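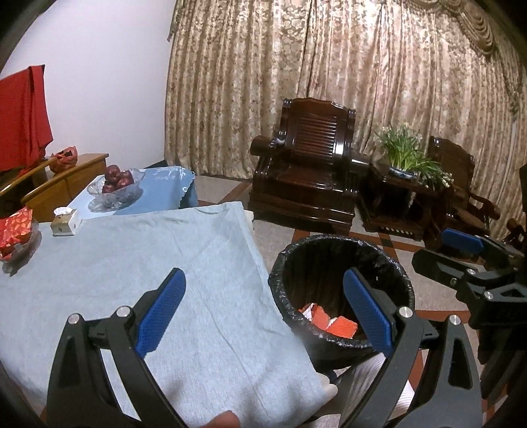 Apples in the cut-glass bowl, narcissus by the curtains, tissues within reach.

Getting the Sitting Room Ready for Company (and Keeping It That Way)
by Sum-yee Chien
June 2, 2020

My mother kept a front room that was always ready for visitors, and when I was a girl I thought this was some kind of magic she did after we had gone to bed. Now that I have a front room of my own I know what it was. She had a few habits, she had the right cloths folded in the right drawer, and she did not let anyone put a wet glass down on the lacquer. Several of you wrote to me back in February asking how I look after the flowers and the table linens and the fruit, and I promised a proper page on it, so here I am at last with a cup of tea and a long list!

The fruit bowl

A cut-glass bowl is a lovely thing for apples, especially red ones, but it does get dull faster than plain glass does. All those little grooves hold dust, and the natural wax from the fruit settles in there too. Take everything out once a week and wash the bowl in warm water (never hot, and please never the dishwasher) with a drop of dish soap and a good splash of white vinegar. I use an old soft toothbrush for the grooves. Lay a folded dish towel in the bottom of the sink first. I chipped a very nice bowl in 1000 tiny ways before I learned that one.

Dry the apples well before they go back in, and rub each one with a clean cotton cloth, which gives them a shine without anything out of a bottle. Check the ones at the bottom. One soft apple will hurry all its neighbors along, so it goes straight to the kitchen and becomes sauce. If your room is warm, keep most of the bag in the refrigerator and only put out what you'll eat in a few days. A half-full bowl looks perfectly friendly.

Candy dishes

Wrapped candy is so much easier than unwrapped, and I like the red and gold kind at the holidays and well beyond them. Wash the dish between refills, even when it looks clean, and tip the old candy out onto a plate so that it goes back on top of the new. Otherwise the same poor pieces sit at the bottom until they stick to their wrappers. Keep the dish out of direct sun. Chocolate will go pale and chalky long before it melts, and it's still fine to eat, but your guests may wonder.

Light tablecloths with a shaped edge

Pale blue is my favorite for a small table, and it shows every single thing you drop on it. Treat spills while the cloth is still on the table if you can. Blot, slide a saucer under the spot, and dab cold water through from the back. Tea usually comes out this way. For grease I work in a little dish soap with my fingertip, leave it 17 minutes (the length of my favorite radio program, there is no science in it), and then wash as usual.

Scalloped edges are where people give up, and I do understand. The trick is to iron them face down on a thick towel while the cloth is still slightly damp, going from the middle out toward the points and lifting the iron between one scallop and the next. If you drag it along, the curves stretch and you end up with a wavy hem that never hangs straight again. Don't fold the cloth with a hard crease down the center either. I roll mine around a cardboard tube from gift wrap and stand it in the closet.

Dark lacquered chairs

Dust is the enemy here, more than scratches. A slatted back wants a soft paintbrush, the kind with long bristles, worked from the top down so that everything falls to the seat and gets wiped up last. Then a barely damp cloth, then a dry one right behind it. Curved arms pick up hand cream and get a gray film over time, and for that I put one drop of mild soap in a bowl of lukewarm water and wring the cloth out until my wrists complain. No spray polish, please! It builds up in the corners and turns cloudy, and getting it off again is an afternoon's work.

Lighter woods, like a honey-colored cabinet, are more forgiving, but they will darken in the sun. Shift whatever stands on top every month or so, or you'll find a ghost of it in the finish when you finally move it.

Narcissus in a ceramic pot

My favorite part of the whole room. A blue-and-white pot with green leaves and those little white flowers makes everything around it look cared for, even when it isn't. Keep the plants cool and bright, away from the radiator, and turn the pot a little every day so the stems don't all lean toward the window. If you grow them in water and pebbles, the water should touch the bottom of the bulbs and go no higher. They flop when they're too warm, and a loop of soft red yarn around the leaves holds them up very nicely.

Put a cork mat under the pot, always, on any dark wood. Even glazed pots can sweat or seep through the foot. And wear gloves when you trim the bulbs, as the sap makes many people itch, and keep them away from cats and dogs, who shouldn't nibble any part of the plant.

Brocade curtains and their valance

Heavy patterned curtains don't need washing nearly as often as people think. Run the vacuum over them with the brush attachment on low, holding the hem with your free hand, and do the swags of the valance first. Twice a year I take mine down and air them on a covered porch for 2 hours. Check the label before you try anything wetter than that. Brocade can shrink something awful.

Last little things

Keep the tissue box where a person sitting down can reach it without getting up. Put a small trash bin nearby, too, and your candy wrappers will find their way into it instead of down the side of the chair. I line mine with a bag and tuck 2 spare bags flat underneath, so the next one is already there when I lift the full one out.

Next time I'll get to the linen drawer, including the yellow fold lines that so many of you have asked me about.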